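Notebook, dye bench, Tuesday

Third bath of the sage recipe. I continue from the June pages, where the color came out too yellow and I blamed the water. Now I think the water is innocent and the mordant was old. Opened a new bag of alum from Espinoza, weighed 7 g for each 100 g of cotton, same as before, so only one thing is changed.

Bath started at 9:40. Weld first, then the small addition of iron. The iron went in already dissolved, because last time I put the powder direct and got spots which did not leave.

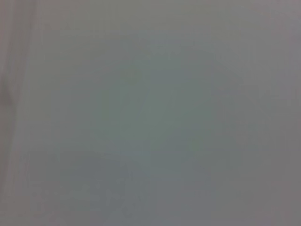

Reading time: 2 min

Gray is the danger with this recipe. With too much iron the green becomes dull very quickly, and it is not possible to go back. I keep the iron solution in the Tosten jar with the blue lid, please do not use this jar for anything else. The strength is written on the tape.

Swatches: numbers 1 to 4 from the old alum, 5 to 7 from the new. Number 6 is the best by my eye. Number 7 stayed in the bath during lunch and it is darker, but I do not dislike it. I have clipped half of each to the window for the light test, the other half is in the drawer.

Still not understood: why terry takes the color differently than flat weave from the same mill. The loops look deeper in tone. Maybe only shadow between the loops, maybe really more dye. To decide this I should shave a small piece and compare. 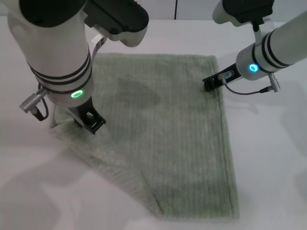
Ehsan Rostami wrote in the margin that shaving will not answer it, as the ground of a terry is often a different yarn than the pile, and that I should pull out some loops and card them together with loose threads of the flat cloth. He also thinks 7 g of alum is low and would go to double.

Good point about the yarn. For the alum I wait, one change at a time.

To do: wash test with Halura soap, ask Dae-han Yook if the small scale was calibrated, order weld (300 g is left).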